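From: list member, Darberg
To: msimang-users
Date: January 2018
Subject: Re: [msimang-users] Relabeling old stock without breaking the index

On the list, a member at Wultanau wrote:

> We have inherited a parts store with two numbering schemes in it. The
> older one is positional: the label tells you the aisle, shelf and box.
> The newer one is a plain serial number. We want to get everything onto
> serials before the move to the new building in February. Is there any
> reason not to export the table, sort it, number it from the top and
> import it again? We have 1707 records, of which 325 still carry the
> old positional labels.
>
> Second question: the import tool complains about duplicate keys on
> a test run. We did not think we had any duplicates.

I would not do it that way. We did close to the same job at Darberg, with a smaller store, and the renumbering was the easy part. The trouble came from everything that pointed at the old numbers.

Take the second question first, as it affects the other. Msimang compares keys after stripping leading zeros and trailing spaces. If your positional labels look like 04-11-02 and somebody at some point typed 4-11-2, you have two records that look different in the export and are identical to the importer. Sort the export on a normalized copy of the key column and the pairs will sit next to each other. Do not let a spreadsheet open the raw file before you have done that. It will read a good part of the positional labels as dates and rewrite them on save, and the damage is hard to see because the rows that can't be dates are left alone.

When we ran that check we found 80 pairs. Most were the same part entered twice, and those can be merged by keeping the record with the later stock movement. A smaller number were different parts that had been given the same position in different years. Those can't be merged, and no script will tell you which of the two is in the box. You have to go and look.

Now the renumbering. Sorting and numbering from the top gives you a tidy sequence on the first day. It also means that your existing serials change, and there is no need for that. Leave the records that already have serials exactly as they are. Take the highest serial in use, round up to something comfortable, and issue new serials from there to the positional records only. You will have a gap. Gaps are harmless — a reused number is the thing that hurts.

Keep the old label in its own field. The default Msimang schema has an "alias" column that most sites never fill in. It is indexed, it is searched along with the main key, and it accepts more than one value if you separate them with a semicolon. Put the positional label there, both in its original form and in the normalized form. Anyone holding a five-year-old work order can then type what is printed on it and land on the right record.
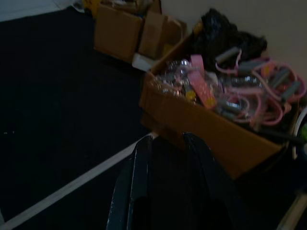 The other place where old numbers hide is the kit lists. A kit in Msimang stores the part key as text, not as a link to the record, so a change of key does not carry through. The documentation does say this, in the appendix on exports. After the import, run the orphan report (Tools, Reports, Kit lines without a part). Ours came back with 197 lines. With the alias column filled in first, a single update query fixed all but a handful, and the rest were parts that had been deleted long before we touched anything.

The order we used, which I would use again:

1. Freeze stock movements and take a full backup. Test the backup by restoring it to another machine.
2. Export the parts table and the kit table as plain text, UTF-8, tab separated.
3. Build the normalized key column and resolve the pairs.
4. Fill in the alias column and import that change alone, with the keys untouched.
5. Check a few searches by old label.
6. Issue the new serials to the positional records and import again.
7. Run the orphan report and repair the kit lines.
8. Unfreeze.

Steps 4 and 6 should be separate imports. If they are combined and the import stops halfway, you are left with records that have lost one key and not gained the other. The importer is not transactional in version 3. I have read that this is different in version 4 but have not tested it.

On physical labels: print the new serial in large type and the old position in small type under it, at least for the first batch. We used the Skostov label stock with the removable adhesive and regretted it. It holds well on painted steel and poorly on anything with a paper face. Use the permanent kind on cartons and accept that the carton will be thrown away with the label on it. Put the label on a short side, high up. If it goes on the lid or a flap, it will be separated from the contents sooner or later.

You did not ask about location, but the move makes it relevant. Once the position is no longer part of the key you need to record it somewhere else. Use the "bin" field and make it required before you start, or people will leave it empty for the duration of the move and fill it in from memory later. We made it required afterwards and spent about a month closing the gaps. A bin called TRANSIT is useful as a legal value. So is one called UNKNOWN, provided that somebody runs a search on it every so often.

One thing I am less sure of is whether to do the renumbering before or after the physical move. Before has the advantage that every carton arrives with a label that does not lie about where it is. After has the advantage that the people carrying the cartons have worked with the old labels for years and can spot a carton that has strayed. We did it before. If your move date is firm and you have not yet resolved the duplicates, I would move on the old labels, with the alias column already loaded, and renumber once things are on shelves.

The normalizing script is 30 lines of awk and makes assumptions about two-digit fields that may not fit your labels. I can post it if there is interest. Could you say what your longest positional label looks like, and whether any of them contain letters? Ours had a trailing A or B for half shelves, and the importer treats those as case sensitive even though the search box does not.

--
msimang-users mailing list
To unsubscribe, send a blank message with "unsubscribe" in the subject line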